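The gripper is back on the arm, the arm is back on its pedestal, and I have a bruise on my shin from the pedestal. Call it even.

I promised a while ago to write up how I look after the fingers on the Himcombe cell, mostly so I can stop answering the same email. Himcombe is the name of the building. The cell got named after it when there was only one, and now there are two and the other one is called Warraich, after a street, and new people assume there is a system.

Some background for anyone who wandered in looking for the sourdough posts. The cell picks up hand tools, moves them, and puts them down again. The arm is a secondhand Truvska, bought with 1,707 hours on the clock. It has been fine. Everything that goes wrong goes wrong in the last six inches, where the robot ends and the tool begins. The gripper has two fingers, and fingers wear out, work loose, and drift off center, in whatever order will ruin your afternoon.

So this is what I do, in the order I do it, including the dumb parts.

Park the arm first. I have a saved pose for this with the gripper at chest height, pointing up, wrist straight. For my first year I serviced it wherever it happened to stop, which was usually near the floor, and I thought my back hurt because of my age. Hit the stop, lock out the power, and then pull the hose if yours is air. Mine is electric, which means there's no hiss to tell you it's safe. You have to read the little light like a grown-up.

Wipe everything before you touch a screw. Isopropyl and a rag that doesn't shed. Tool handles leave a film on the pads, some mix of hand grease and soft-grip plastic, and it feels like nothing until you try to hold a smooth cylinder at an angle. Half of my "the gripper is slipping" tickets were closed with a rag. I did not write "rag" in the ticket. I wrote "contact surfaces restored."

Then wiggle. Take one finger between thumb and forefinger and try to rock it side to side. There is always a bit of give in the slide, and you learn what your normal is. If the finger moves and the carriage under it doesn't, your mounting screws are loose. If both move together, it's the slide, and you should go make a coffee before you look up what a new one costs.

Mounting screws get a drop of the medium-strength blue stuff. I used the strong red once. The finger it was holding is still, technically, attached to part of the old carriage, in a drawer.

Check the tips for rounding. I run a fingernail along the gripping edge. If the nail glides over it instead of catching, that edge is done, and no amount of extra grip force will fix it. People love extra grip force. I have seen a setting go from 30 percent to 90 percent over one month, in friendly little steps, each with a note saying "temporary." Meanwhile the motor is cooking and the tool housings are getting dents. Swap the fingers. The last pair off Himcombe had done 3,351 grasps since I started the log, and the pair before that gave up at 2,239, for which I blame a metal ruler.

Always swap both. I know the other one looks okay. It isn't the same height anymore, and the robot will find that out on your behalf.

Now centering, which is where I get email. After new fingers go on, close them on nothing, and look at where they meet. Then close them on a gauge pin. Then close them on something real, because a gauge pin is a perfect little cylinder with no opinions and your parts are nothing like that. I use a power screwdriver for the last check. It's tall, so any tilt at the fingers turns into a big lean at the far end, and it has enough weight to show up a lazy grip. Close slowly, at low force, and watch which side touches first. If one side touches early, it pushes the tool over, and you'll see the top swing. Shim the late side. Mine needed a single strip of brass this time, cut from the same sheet I've been cutting from since Stendatbridge, and I'd like it noted that the sheet has outlasted two computers.

Then re-zero the stroke, full open and full closed, and save it. Save it again under a name that isn't "new" or "new2." I found a file called "new2_final_USE" in the controller last May and I used it, and the gripper closed on my glove.

Last thing is the long hold. Grip the tool upright, tip the wrist through its range at about the speed of a sleepy waiter, bring it back, and leave it there while you put your hex keys away. If it has crept down between the fingers by the time you've found the 2.5 millimeter (it's in your other pocket), go back to the rag.

The whole business takes me an hour when I have the parts and most of a day when I have to look for them. The shims now live in a mint tin, taped to the pedestal, on the side that doesn't get my shin.
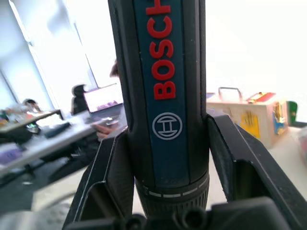 Somebody also asked about pads, and whether to glue or screw. Glue, if you never intend to change them. I screw mine, countersunk, and I check the heads sit well below the surface, having once engraved a neat circle into every drill handle we own. The current set is 182 grasps in and has no marks on it yet. I'll do cables next time, if the strain relief for Warraich ever ships.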